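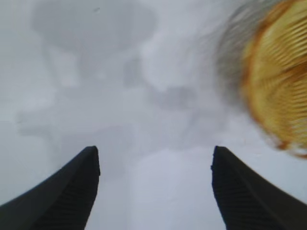

Gerrit Sibiya asked last week whether 200 demonstrations would do. For week 4, they will have to, as Vurnance gives each group one arm and one afternoon.

Notes for the remote-control half:

Drive from the wrist view only. The policy gets no other camera, so if you peek over the screen you are teaching it with knowledge it will never have.

Start every run with the jaws open. Approach slowly - blurred objects near the fingers are hard on you and worse on the learner.

Keep your fumbles if you recovered from them. Delete the ones where you swore and let go of the controller.

Hand guiding is Sunday's problem. Read the Tovley chapter first, or at least carry it around.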